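ホーム > ニュースレター > 設備計画 > ハンドグリッパー更新

手持ちグリッパーの追加調達と消耗品予算の考え方

Lollell 設備計画ニュース 2024年6月8日

次期の設備計画では、手持ちグリッパーの追加調達を最優先項目とする。ロボットアーム本体の増設は見送り、現有機の稼働率を見てから再検討する。教示データの収集量はアームの台数に依存せず、手持ち側の台数と作業者の確保時間で決まるためである。1月の棚卸しで確認した手持ちグリッパーの在庫は20台であった。このうち常時持ち出し可能なものは、校正待ちと指パッドの交換待ちを除いた台数になる。帳簿上の台数で収集計画を組むと、開始直後に不足が出る。

見積は Oter と Lehtinen の2社から取得した。Oter は本体、カメラマウント、指パッド一式を含むセット価格、Lehtinen は本体と消耗品を分けた価格である。初期費用だけを並べると Oter が低い。ただし指パッドを単品で発注できず、左右一組と取付プレートを同時に購入する条件が付く。パッドのみが摩耗する使い方では、この条件が2年目以降の支出を押し上げる。比較表は本体価格の列と年間維持費の列を分けて作成し、合算は最後に行うこと。

対象作業は、卓上に置かれた日用品の把持と移動とする。容器類では、円筒形の胴を左右から挟む動作が基本になる。リブ付きの指パッドは胴の丸みに沿うため、容器の径ごとに爪を用意する必要がなく、治具費を別枠で計上しなくてよい。一方、半透明の樹脂容器や光沢のある天板は反射が出やすく、照明条件の記録を収集手順に含める必要がある。この工数は機器費と別に、人件費側へ計上する。

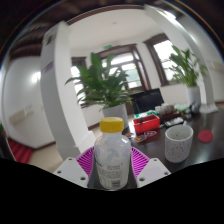 指パッドの交換周期と予備品

交換の判断は把持回数900回ごとの点検で行う。点検項目はリブの裂け、根元の変形、取付ねじの緩みの3点とし、いずれかに該当すれば左右同時に交換する。片側のみの交換は把持中心がずれるため認めない。予備パッドは51組を発注する。内訳は通常交換分と初期不良分であり、教育用の貸出分は含まない。貸出分が必要な部署は、別途申請のうえ部署予算で購入する。

保管場所は直射日光の当たらない棚とし、開封済みと未開封を混在させない。材質の経時変化について両社から保証値は得られていない。長期保管を前提とした一括購入は避け、発注を上期と下期に分割する。

取付プレートと互換性

現有機のプレートは Weslow 規格のねじ穴配置で統一している。Lehtinen の見積品はこの配置に対応し、Oter の見積品は変換プレートを要する。変換プレートの厚みだけカメラと指先の距離が変わるため、既存データとの混用には再校正が必要である。再校正の作業時間は見積書に現れない。比較表の備考欄に必ず記載されたい。

納入時の受入検査は次の順で行う。
1. 外観とねじ穴位置の確認
2. 開閉ストロークの測定
3. 校正板によるカメラ位置の確認
4. 標準容器での試験把持20回
試験把持で一度でも落下があった個体は返送対象とし、社内での調整は行わない。

申請の手続き

各部署は使用予定の作業内容、希望台数、設置または持ち出し先を所定の様式に記入し、設備計画担当へ提出する。持ち出し先が社外の施設となる場合は、電源と通信の有無を併記する。バッテリーの追加は本体と別の品目になるため、同じ行に記入しないこと。記入漏れのある申請は差し戻しとなり、上期発注には含めない。

関連記事
・Oter 製マウントの再校正手順
・消耗品の分割発注と検収処理
・Weslow 規格プレート 寸法一覧の改訂
・アーム稼働率の集計方法

当サイトでは利便性向上のため Cookie を使用しています。閲覧を続けることで Cookie の使用に同意したものとみなします。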